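Visits > Open Days > Prirkton

I paid 30 dollars for the Oltley open day, parking extra, and went straight to the table-setting room, having skipped breakfast. Normand Campbell, our guide, spoke for 28 minutes on the subject of trays.
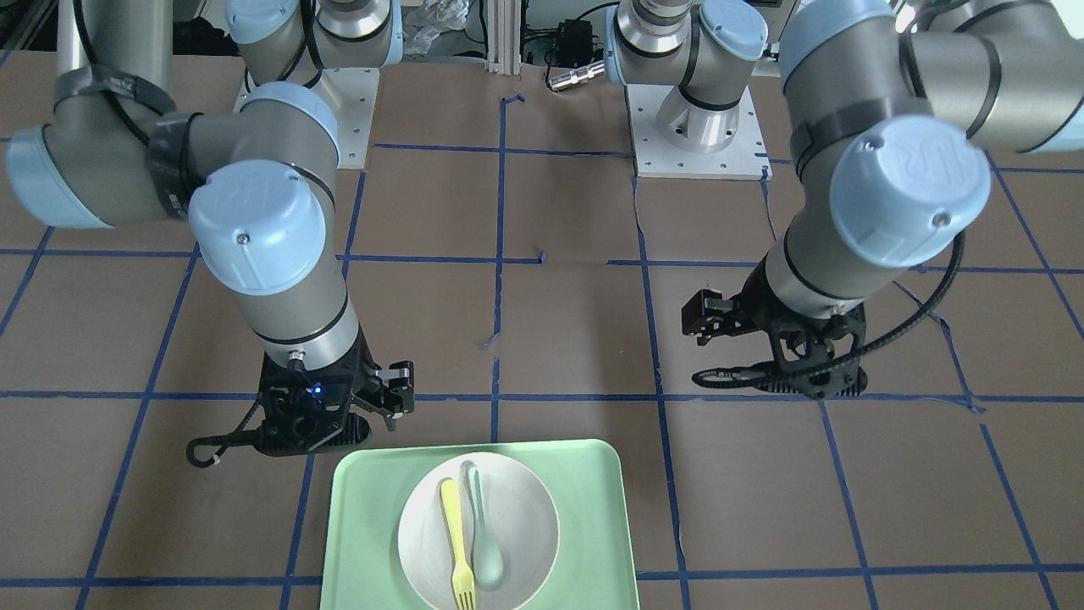
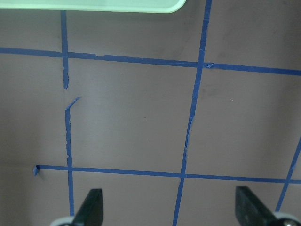
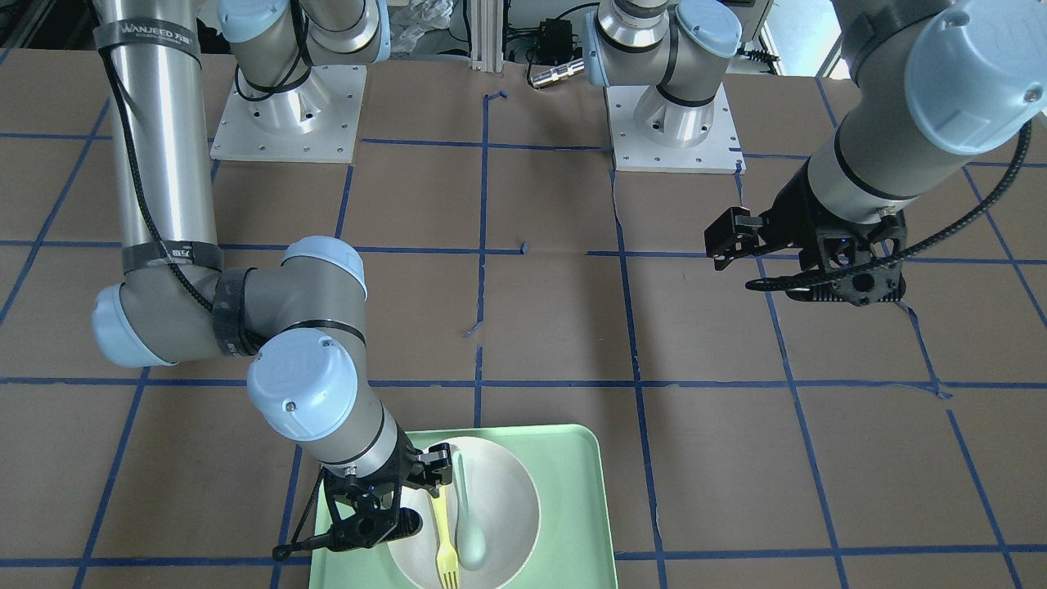
Mint-green tray on the taped tabletop, Oltley open day

I came away with firm opinions on fork placement and a craving for eggs. The gift shop sells a Leclerc tray for 60 dollars. I looked at it twice. Coffee was free until noon, and I got there at ten past.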